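2019년 12월 31일
퇴비·멀칭 시험 노트, Jiltitz 시험포

10월에 시작한 피복재 비교의 연말 정리. 처리구는 2개(파쇄 목편, 낙엽 부숙토)에 무피복 대조구를 더한 구성이고, 반복은 3회. 두둑 배치는 10월에 그린 도면 그대로이며 중간에 바꾼 것 없음.

토양 수분
낙엽 부숙토 구가 표층 수분 변동이 가장 작다. 비 온 뒤 올라가는 폭은 목편 구와 비슷한데 내려가는 속도가 느림. 대조구는 표면에 딱지가 생겨 관수량 일부가 고랑으로 빠졌고, 이 때문에 11월 이후 대조구 수치는 실제 투입량 기준으로 다시 계산해야 한다. 센서는 Nurkus 로거에 물려 둔 상태. 동쪽 두둑 채널이 두 번 끊겼고 결측은 보간하지 않고 빈칸으로 남겼다.

전기전도도
부숙토 추출액(토양 1 : 물 5) 측정값 2125 µS/cm. 사내 기준으로 잡은 2000을 넘는다. 같은 더미에서 다시 떠서 쟀는데도 기준 아래로 내려오지 않음. 원료에 음식물계 퇴비가 섞였을 가능성을 먼저 의심하고 있음. Prundard에서 받은 반입 기록에는 낙엽과 잔디 예초물만 적혀 있으나 더미 아래쪽의 색과 냄새가 위쪽과 다르다. 파종용 상토에는 당분간 섞지 않고, 정식 후 피복용으로만 쓴다.

체 치기
젖은 상태에서는 체눈이 바로 막힌다. 하루 펼쳐 말린 뒤 치는 편이 결과적으로 빠름. 체 위에 남은 굵은 것은 버리지 말고 새 더미 바닥에 깐다. 잔가지가 통기층 역할을 해서 초기 뒤집기 횟수를 줄일 수 있다.

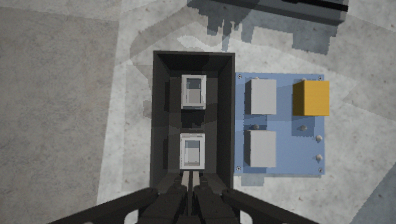
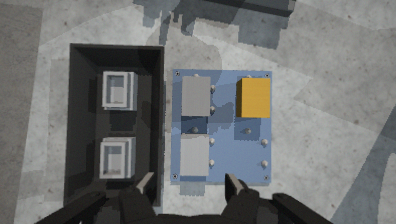
위에서 내려다본 렌더링 두 장. 검은 통과 그 오른쪽의 파란 판.

발아 검정
상추와 무를 썼다. 부숙토 추출액을 원액으로 준 접시에서 무는 뿌리 끝이 갈변했고, 희석한 쪽에서는 증류수 대조와 눈에 띄는 차이 없음. 상추는 원액 접시에서 발아 자체가 늦었다. 염류 영향으로 보는 것이 맞겠지만 미숙 상태에서 나오는 유기산도 배제 못 함. 둘을 가르려면 같은 전도도로 맞춘 염화칼륨 용액 접시가 하나 더 필요하다. 이번에는 준비 못 했음.

질소
목편 구에서 아래 잎이 누렇게 되는 증상이 먼저 나왔다. 목편을 흙과 섞지 않고 표면에만 올렸으므로 질소 고정 영향은 얕은 층에 한정될 것으로 예상했는데, 호미질할 때 일부가 섞여 들어간 두둑에서 증상이 더 뚜렷하다. 다음부터 목편 구는 호미 사용 금지, 풀은 손으로 뽑는다. 추비 여부는 토양 분석이 나온 다음 결정. 처리구 하나에만 추비를 하면 비교가 깨지므로 하게 되면 전 구에 같은 양으로 한다.

더미 관리
Messina 쪽 더미는 중심 온도가 더 오르지 않는다. 수분 부족인지 재료가 다 된 것인지 불분명. 손으로 쥐면 뭉치지 않고 부서지는 정도라 우선 물을 주고 한 번 뒤집은 다음 온도를 다시 본다. 덮개 북쪽 고정줄이 느슨해서 다시 묶음.

남은 일
- 부숙토 시료를 더미 위, 중간, 아래로 나누어 전도도 재측정
- Prundard에 반입 원료 내역 재확인 요청
- 염화칼륨 대조 접시 추가해서 발아 검정 반복
- 동쪽 두둑 센서 커넥터 교체
- 대조구 관수량 보정표 작성, 원자료는 덮어쓰지 말 것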